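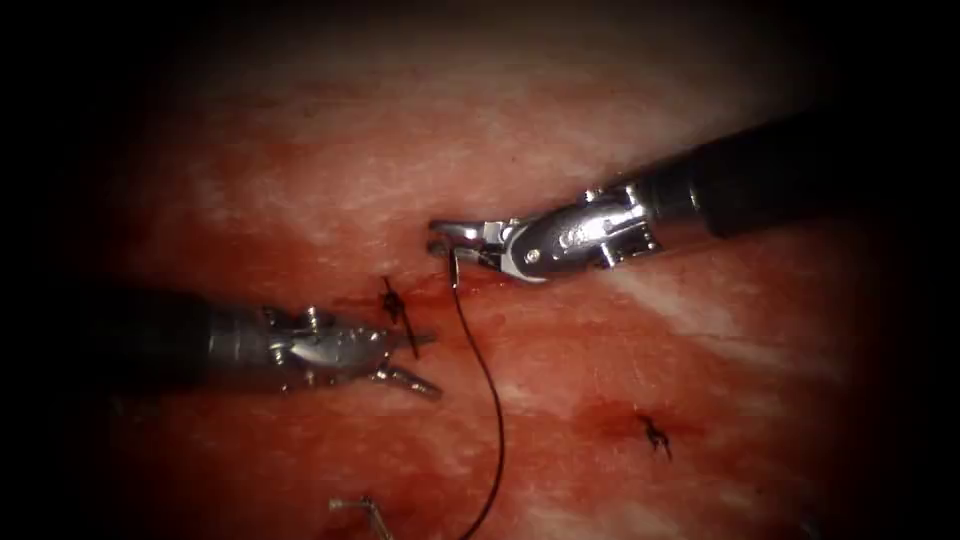
Grinport, 10 Dec 2021

Aretti electric bilge pump kit, long review, short on time

Had this thing on the workboat since August so figured I'd write it up before the yard closes for the holidays. Bought it from Fallahi on the harbor road. Paid $793 for the full kit, which is a lot for a bilge pump, I know. Old pump was dead and the boat had to be in Itdale by the end of the week.

In the box: pump, strainer base, float switch, panel switch with a light, a coil of hose and a bag of clamps. Instructions are one folded sheet. Small print. No wiring diagram for a second battery bank, had to call the shop for that. They emailed it over same day, good on them.

Install took me a morning. Base screws down fine but the screws they give you are short – I used my own. Hose is stiff as a board. Warm the end in hot water or you will be swearing at it. Check valve is not included and the sheet doesn't mention one untill the very last line. Buy it first.

Box says 2,501 gallons an hour. Sure, on a bench with no hose on it. On my boat, up over the transom with a loop in the line, I got 1,514. Timed it with a drum and did the math on my phone. Still better than the old one and I'd expect a drop like that from anybody's pump, just don't size it off the number on the box.

Noise: low hum, you can talk over it in the wheelhouse. Runs dry without screaming. I left it dry by accident during washdown and it was fine after, wouldn't make a habit of it.

Float switch is the weak spot. First one stuck on in October, flattened a battery overnight. Fallahi swapped it over the counter, no argument. Replacement has a different cap and has behaved so far. If yours has the ribbed cap, lift it by hand every time you're down there.

Strainer comes off with 2 tabs, one hand, no tools. Best part of the whole kit. I can clear it lying on my stomach with a flashlight in my teeth, and the old one needed a screwdriver and a good mood.
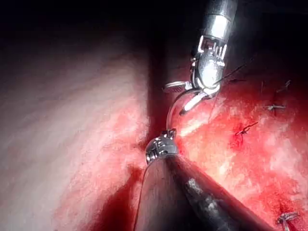 Would I buy it again

Pump yes, kit no. Get the pump and base by itself and put the difference into a better float switch and decent hose. The panel switch is ok, light is too bright at night, I put tape over it.

Good for: workboats, older trawlers, anything with a bilge you can reach. Bad for: small skiffs – base is too wide, measure first.

Four stars. Would of been five with a switch that worked out of the box. Will update in spring if it quits.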